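Sorting bench still a step short of the stockroom

March 1, 2023

Drumport's automation group said Wednesday that its two-arm workcell is not ready for shop-floor tidying, although the gap has narrowed on small, rigid items. The task is plain: clear bottles and light balls from a wooden table into a plastic bin or tray, and leave the fixed items where they are. 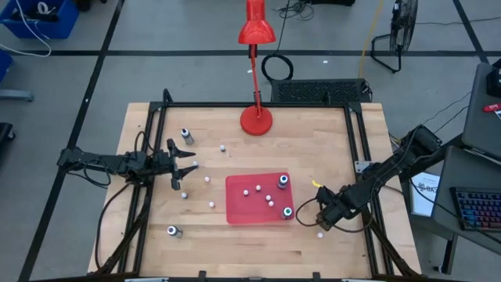
The two-arm cell at Drumport, with bottles and white balls in and around a red tray.

The group logged 2000 attempts on the task. Špela Stoyanova, who runs the trials, said bottles standing upright are the easier half. Balls roll when a finger touches them off center, and the arm then has to look again before it closes.
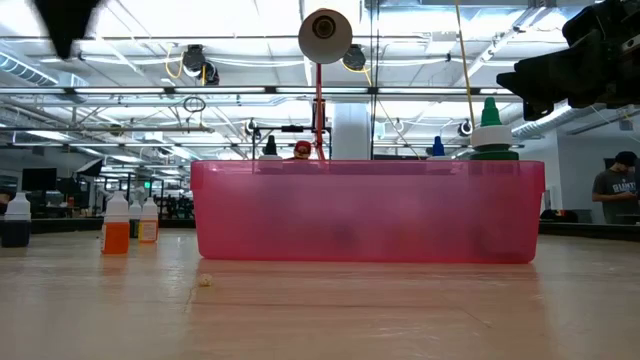

Time is the other limit. A full clear takes the cell 181 seconds on average. A stock clerk timed on the same layout needed 38. Stoyanova said most of the difference comes from pauses between grasps, when the software picks its next target.

Retailer Brarnard, which has asked for a quote, wants the cell to handle mixed bottle sizes and caps without a change of fingers. Its operations manager, Slavica Vukadinović, said the company would not put a unit in a store at the current speed.

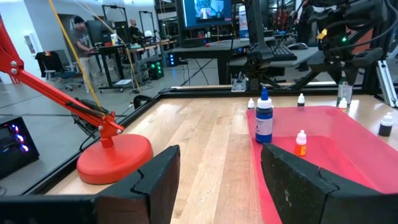 Next steps

A second series of 3000 attempts is planned, with results due in July. Household chores are outside the present work.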